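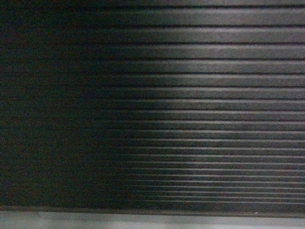

My Lirketti desktop reader has started dropping the speech partway down a page, and I've been going back and forth with it long enough that I figured I'd write the whole thing up in one ticket. The short version: it scans fine, it starts reading fine, and then the voice quits while the highlight bar keeps marching along as if everything's normal. The screen side works great, and I want to be clear about that before anyone asks me to clean the lens. It will show me gray on gray with no fuss, even a dark ribbed mat where all you've got to go on is a bit of pale light along the tops of the ridges, and I can follow each ridge straight across. So I don't think it's the camera. It's the talking part.

What I have

Lirketti reader, bought new through the Navickas shop, plugged into the wall and sitting on my kitchen desk. The Cletilel app is on my phone, which I mostly use to send pages over from the reader so I can listen to them in the other room. Everything says it's up to date, on both ends. I have some sight in my right eye and none to speak of in the left, so I lean on the speech for anything longer than a label.

What happens

I put a page under the arm and press Read. The voice comes on like it should. Then at around 60 seconds it just stops. No beep, no error. The yellow highlight keeps moving from word to word, and if I press Pause and then Read again, the voice picks up wherever the highlight has wandered to, so I've missed a chunk. It does it with mail, with recipes, with the church newsletter (small print, terrible paper, but it used to manage). Short stuff like a pill bottle is fine, I guess since it's done before the trouble starts.

This began in November. Before that I'd had the thing a good long while and never lost a word.

What I tried first

Turned it off and on. Yes, I waited before turning it back on!

Unplugged it and let it sit overnight. Next morning it read a whole letter from the water company and I thought I'd fixed it. Second letter, same problem.

Changed the voice from the default to the slower one. It stops at the same point by the clock, just earlier on the page.

Turned the volume down from 100 to the middle, in case the speaker was getting upset. No difference, except I couldn't hear it over the fridge.

Plugged in headphones. Same thing, so I'm pretty sure it isn't the speaker.

First reply from Trevberg, and what I did about it

Support wrote back and asked me to clear out saved pages, as a full memory can make the reader sluggish. Fair enough. I looked and I had 500 of them, which I guess is the limit (oops). I've been saving everything since the day I got it and had no idea they all stayed in there. I sent the ones I care about over to Cletilel and deleted the rest, which took most of an afternoon – the delete button asks you to confirm every single page. Please, please add a "delete all." I'd have paid extra for it by the end.

After that the menus were a lot snappier, so thanks for that tip. The voice still quit, though.

They also asked me to reset the speech settings. Menu, Speech, Restore, hold the green button. The instructions said the reader would chirp when it was done and mine didn't chirp, so I did it again and then it did. I had to set up my reading speed all over again. Still quit.

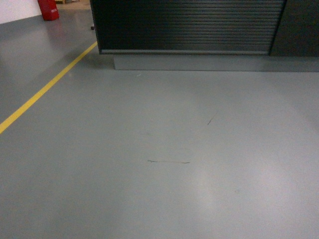 Getting somewhere

This is the part I'd like someone technical to look at. I was grumbling along one evening and my phone battery died, and I didn't bother charging it right away. I scanned a long magazine article and the reader went from top to bottom without a hiccup. Then another one. Then I charged the phone, it came back on, and on the very next page the voice stopped again.

So I tried it on purpose. Phone off, long page, reads all the way. Phone on, same page, quits. Phone on but with Cletilel closed all the way – reads fine. I went back and forth on this until I was sick of hearing that article (it was about storm windows).

My guess is that the reader is trying to hand the sound over to the phone, and the phone isn't playing it. There's a setting in Cletilel called Listen Here and mine was on. I don't remember turning it on, but I do remember the app putting up some new welcome screens in November and me tapping through them to get to my pages. I turned Listen Here off.

With it off, the voice stays on the reader where it belongs. I've read mail, a seed catalog and the long instructions for a space heater, and it hasn't dropped once.

Where it stands now

Works, as long as Listen Here is off. But I'd like to have it on! It was the main reason I put up with the app. So I'm leaving the ticket open with 2 questions.

Can the reader tell me out loud when it's sending the sound to the phone? Even a little tone would do. With the voice gone and only the highlight to go by, I had no way to tell it from a broken machine, and somebody with less sight than me wouldn't even have the highlight.

And is there a fix coming for whatever makes the phone stay silent? My phone volume was up, and it plays the talking books just fine, so I don't believe it's that.

I can be reached by phone most mornings before lunch. Email is okay too, but please put the steps in the message itself and skip the attachment. The last one you sent was a picture of the instructions and Cletilel wouldn't read it to me.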